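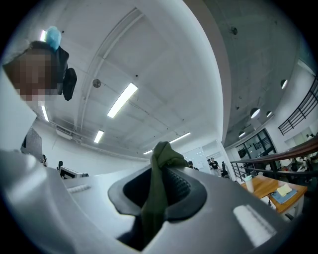 Budget stuff, quickly, before I forget it all again.

We have money for 3 grippers. Wanted more. Stelios says buy two and keep the rest for spare parts, and he's probaly right – the rubber lining is what wears, and Peltik wants 475 for a new one. For a liner! Curer does them cheaper but the wait is over 60 days. No thanks.

Cloth is still the job that decides it. Anything can pick up a box. So whichever one we buy has to do cloth all day, held by hand, by somebody with tired arms. Weight matters more than I put in the January plan. Should of put it first.

Still to do:
ask Ha-rang for the real hours per week
get a second quote, Moschos maybe
shipping – nobody has priced shipping

Order goes in once Sofia signs. More when I have numbers.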